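# henavia-care-labels

a little dataset of what clothes tags say, and what happened when I listened to them 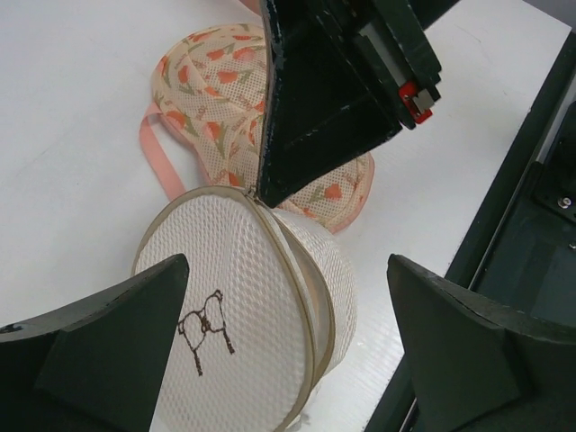
So I started this because I ruined a sweater. It was a good one too, a Christmas present, and the tag said "hand wash cold, reshape, dry flat" in letters the size of an ant. I read it after. That night I went through my whole closet with a notepad (my husband thought I was packing) and typed up every tag I could still read. Then my sister sent me hers, then her neighbors, and now it's a CSV file with 2243 rows and I have opinions about bleach triangles.

## What's in it

One row per garment. The main file is `labels.csv` and the columns are:

- `id` - just a number, doesn't mean anything
- `garment` - sweater, bra, jeans, pillowcase, whatever the owner called it
- `fiber_text` - the fiber content typed exactly as printed, typos and all
- `care_text` - same deal for the washing instructions
- `symbols` - my short codes for the little pictures, see `symbols.md`
- `legible` - yes, partly, or no
- `followed` - did the owner do what the tag said? (people are very truthful about this, bless them)
- `notes` - free text, and the best part of the whole thing if you ask me

There's also `retyped.csv`, which is 1000 of the rows typed a second time by Arsalan Bajwa without looking at my version. We disagreed most on the dryer dots. One dot and two dots look the same on a tag that's been through the wash for years, so please treat anything in `symbols` that starts with `TD` as a best guess.

## How the tags were read

Mostly by hand, at kitchen tables, with a lamp. If a tag had several languages on it, we typed the English and skipped the rest. If it had no English, we typed what was there and put `lang` in the notes. Zane Paulauskas did all of those and I owe him a pie.

If a tag had been cut out, the row is still there with `legible = no`. I went back and forth on that! Lots of people snip them off the day they get home, especially on bras and T-shirts where they itch, and leaving those rows out would make it look like everybody keeps their tags. They don't.

## Stuff to watch out for

It's not a fair sample of anything. It's the closets of people who know me or know somebody who knows me, so it's heavy on knitwear and very heavy on black leggings. Kids' clothes are thin. There are 10 wedding dresses, because one contributor used to do alterations and kept her notes.

Underwear and bras are where the wording gets wildest. "Hand wash" and "machine wash gentle in a mesh bag" both turn up, and one tag says "wash with care" and then nothing else at all. Thanks! I left those alone and didn't try to sort them into neat groups. If you want a cleaned-up column you'll have to make your own, and I'd love to see it.

"Dry clean" and "dry clean only" are different things, by the way, and an early version of this file lumped them together. That was me. It's fixed as of version 2, so if you grabbed the old one please toss it.

The `followed` column is what people remember. Some of them were remembering a coat from college.

## What you can do with it

Anything you like that isn't selling it. I've used it to make a cheat sheet for the inside of our laundry cabinet, and Arsalan wrote a tiny lookup script called `bangash` (it's in the `tools` folder, run it with a symbol code and it prints the plain English). If you publish something, a link back is nice.

Please don't try to work out who owns what. I took names out, but a few of the notes are pretty personal, and some folks have very recognizable taste in vests.

## Adding your own tags

Copy `template.csv`, fill in as many rows as you can stand, and open a pull request or email me. Type what the tag says, even if it's wrong. If it says "do not iron decoration" and there's no decoration, I want that. Leave a cell blank if you can't read it. I go through the new ones in batches, usually when something of my own is soaking in the sink.

Last updated 2 May 2026. The next batch probably won't go in until January.

10 comments · 2 shares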